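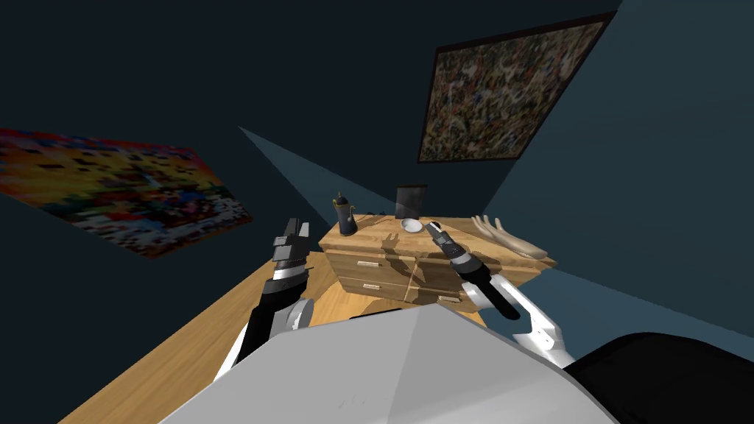

Toads on the Pistwood road: notes for the Solberg hall talk, 2nd July

Start with the noise. Do the croak if they look friendly! Then ask who's driven the Pistwood road on a wet night and had to swerve.

Slide 2. Where they're going. Our toads spend winter up in the woods above Sonivville and walk down to the Gerance ponds to breed, and the road's bang in the middle. Same route every year (stubborn little things, I love them for it).

Slide 3. The numbers, slowly this time. We carried 2,019 toads across this spring and found 506 dead on the tarmac. Pause there. Let it sink in.

Slide 4. What picking one up is like. Damp gloves, no hand cream, bucket with a lid. Males chirp at you when you lift them – tell the one about the bucket that wouldn't shut up.

Slide 5. The tunnel. We need £3,000 for the fencing, and I'd like it up by October. Mention the 30 mph signs too.

Questions. Somebody will ask about newts. Yes, we carry newts.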